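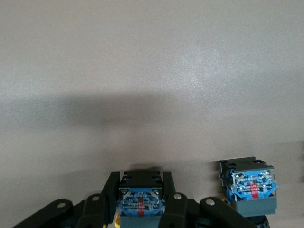
Sorting push-button switches is one of those jobs that gets put off until the box won't shut. Ours had got to that stage by January. Loose buttons, loose backs, bits of wire still in the screws, the lot. I did the first 30 in an evening and wrote this up after, so excuse the state of it. Start by turning every one round and looking at the back, as the front tells you very little. You want the contact block, the part with the screw terminals. Some are a single colour, others like the blue one with a red stripe down the middle are easy to spot across a bench. The black housing with the square tabs is the bit that sits behind the panel. Learn those two parts and the rest goes quick.

What you need

A clear table with a mat on it, something with a bit of grip so screws don't roll off.
A small set of drawers. Shallow ones are best.
Small flat and cross-head screwdrivers.
Soft brush, dry cloth.
A meter with a continuity beep.
Labels and a pen that doesnt smudge.

Only do this with switches that are out of the panel and not connected to anything. If one is still wired in, leave it alone and get somebody qualified.

Steps

1. Tip out a small batch. Not the whole box. I tried the whole box first and lost two hours.

2. Strip off any leftover wire. Undo the screw, pull the stub, do the screw back up finger tight. Screws left hanging will end up on the floor.

3. Brush the dust out of the slots and wipe the front. No sprays. Sherif Hajji swears by contact cleaner but it made a mess of the printing on mine.

4. Read the terminal numbers. Usually 3 and 4 for normally open, 1 and 2 for normally closed, though older stuff from the Brunton job was marked its own way. Printing too small? Take a photo on your phone and zoom in.

5. Meter across the terminals. Press, release, press again. Normally open should beep when pressed, normally closed should stop. Any that flicker go in the scrap tub, don't be sentimental.

6. Set up the drawers at the back of the mat, keeping the middle clear for sorting. Sort by contact type first, then by button colour. Work from the outside in and put each pile away before starting the next.
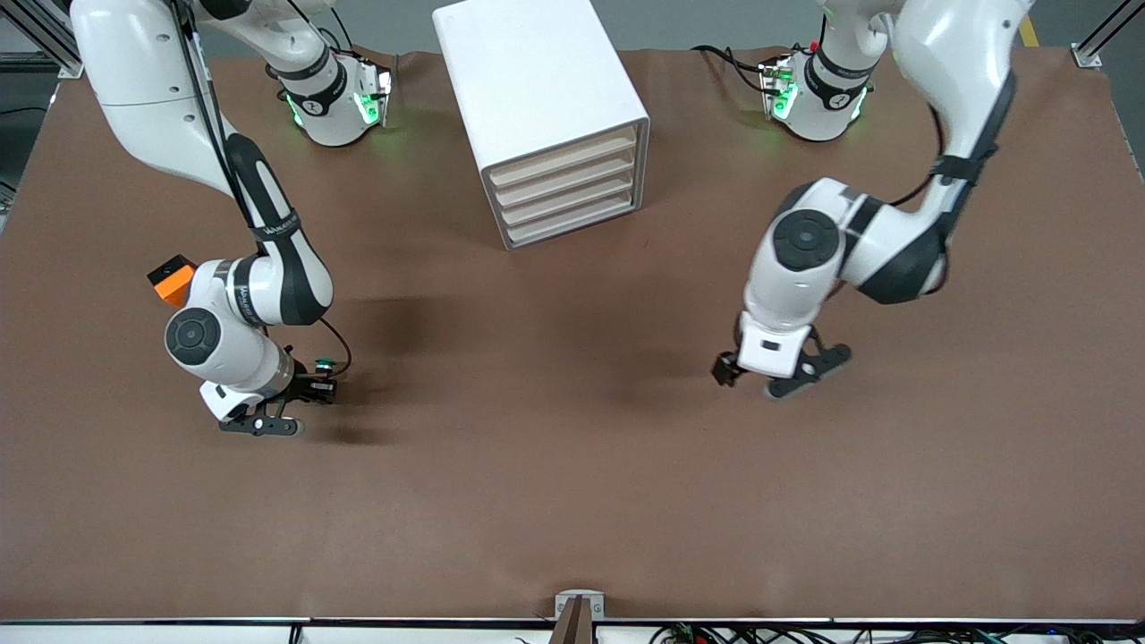 7. Label the drawer fronts. Contact type, colour, how many. I put the maker on as well but stopped bothering after a while, takes too long.

8. Odd ones. Cracked housing, missing tab, no markings at all: seperate drawer, marked ODDS. Clear it out when it's full.

Storing them

Dry cupboard, away from the sink. Don't stack heavy stuff on top as the plastic tabs snap. Next lot is the Cirham box, mostly key switches I think, will add notes when I've done it.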